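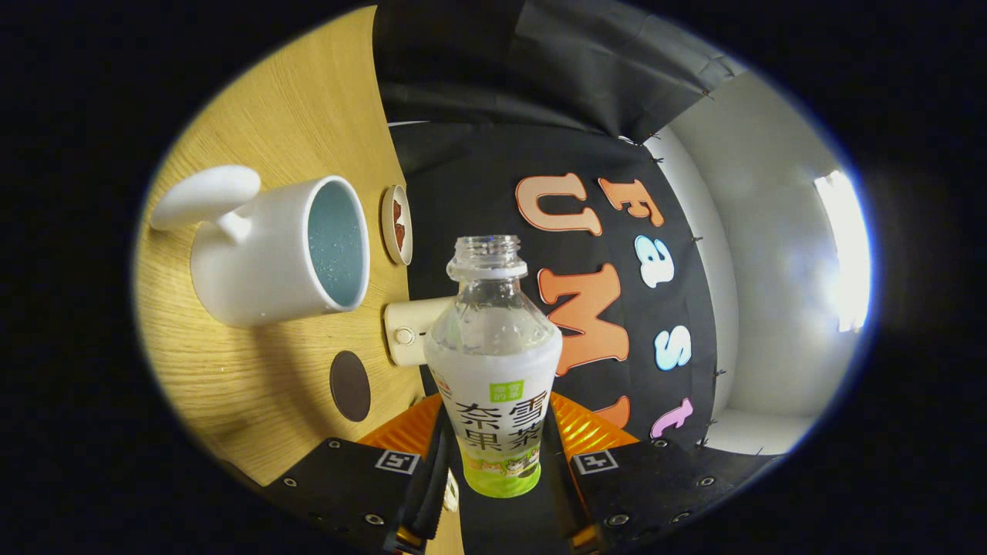 Plorkalmont, Level 2
Shared tables and drink items: inspection checklist with comments
Date: October 9, 2021
Form 38, issued by Jikell Site Services

1. Table surface
Tabletop free of splinters and raised grain: Pass
Tabletop level and stable under hand load: Pass
Comment: Light oak finish is dull along the window side. Re-oil at the next cycle in April.

2. Mugs and small dishes
Mugs stored upright, away from table edge: Fail
Comment: One white ceramic mug found lying on its side. Handle to be checked for hairline cracks before the mug goes back into use.
Small dishes kept clear of table edge: Fail
Comment: Move to the center of the table or return to the Tolico cabinet.

3. Bottles
Opened bottles capped: Fail
Comment: Fruit tea bottle, white and green label (奈雪), no cap. Droplets inside the shoulder. Drain, rinse and place in plastics recycling.
Unlabeled bottles present: None found

4. Electrical fittings near tables
Cover plates secure, no cracks: Pass
Liquids kept clear of fittings: See comment
Comment: Open drink containers must not be left beside the cream fixture at the table edge. Minimum clearance under the site rule is 790 mm. Repeat item from the previous inspection.

5. Floor and access
Walkway clear on both sides: Pass
Spill kit in place and sealed: Pass
Comment: Kit is a Masri type, absorbent pads only. Stock is 7 pads. Reorder below 5.

Result: 68 points. Re-inspection is required for sections 2 and 3. Section 4 stays open until the clearance has been marked on the table.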